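I finally moved every password I own into a manager, and I'm so pleased with myself that you all have to hear it!

It's called Achari, and the import took most of an evening in November. The old browser list had 157 logins in it. I had used one password (a cat's name and a year, please don't judge) for 126 of them. One belonged to a ringtone shop I'd forgotten ever existed.

The part I love is the breach check. You press a button, it goes off and compares your logins with known leaks, and then it sorts the bad ones by how much trouble they could cause you. Email first, bank second, silly forums last. I worked straight down that order with a pot of tea and it was weirdly fun – like weeding a flower bed and seeing dirt again.
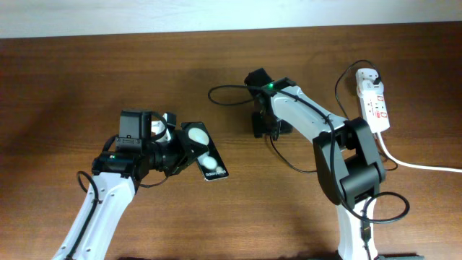
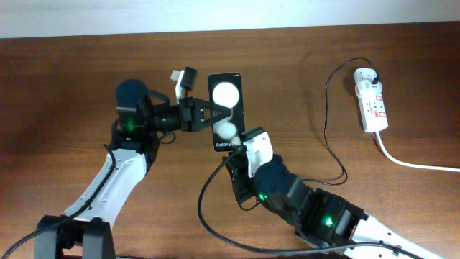 Idun Nyberg wrote back after my last post that a manager is only as good as the second step in front of it, and that she'd never rely on text messages for that step. Good point! I've switched my email and the bank over to a hardware key now, a little one from Jasia that lives with my house keys. There's a spare in a drawer, too, and you really do want the spare.

Still on my list:

- print the recovery codes (the printer is out of black again)
- close 3 old shop accounts that only let you do it by phone
- get Sixten Fagerlund to stop sending me the streaming password in chat

If you've been putting this off, start with your email account tonight and leave the rest for later. Mine took ten minutes, and I had the radio on the whole time.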